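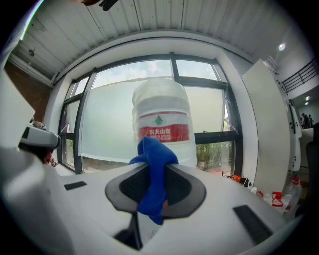
A blue cloth held in the jaw. The open slot in the housing is directly beneath it.

Jonau Alia hand-held gripper: review after 10 weeks

Rating: 3 out of 5

We bought the Alia to record wiping and folding tasks before moving them to an arm. For hard objects it is a good tool. It picks up bottles, cups and boxes without trouble, the grip is comfortable, and the textured lining in the jaw pad holds well on smooth plastic. If that is all you need, you can skip most of what follows.

The problem is cloth. There is an open slot in the white housing right under the jaw, and anything soft that hangs down from the pad hangs in front of it. In the seventh week I was working with a cleaning cloth and closed the jaw on the middle of it. When I opened the jaw again, a fold had gone into the slot and caught on the drive inside. The jaw stopped half open. The motor kept pushing for several seconds, the housing got warm near the handle, and then the unit shut itself off with no message.

I pulled the battery before touching the cloth. Please do the same. My colleague Miklós Hegedűs cleared an earlier jam with the power on, and when the fold came free the jaw snapped shut on his fingertip. He had a bruise and nothing worse, but there is no release lever and no stop button within reach of the hand holding the tool.

After that I ran 100 grasps with the same cloth, picking it up by the middle each time. It jammed 4 times. I repeated the run holding the cloth by a corner so that less of it hung under the pad, and had no jams. Thick towels never got in. Thin cloth with a loose edge is the worst.

I wrote to Jonau in February. They answered the next day, which I appreciated, and sent a clip-on slot cover. It keeps cloth out, but it also rubs on the lower edge of the jaw, and mine came off twice. They said the stall cutoff would be shortened in the next firmware. I installed that version and the motor now quits in roughly a second, which is a real improvement. The snap when a jam clears is unchanged.

The manual covers jams in one line: "Remove obstruction." It should say to disconnect the battery first.

We also have an older Rai gripper in the Brevurham lab. It is heavier and the jaw is slower, but the housing is closed under the pad and I have never had it catch anything. For cloth work I have gone back to that one. The Alia stays on the bench for bottles.

Contact | Copyright Brevurham Tool Notes | Back to top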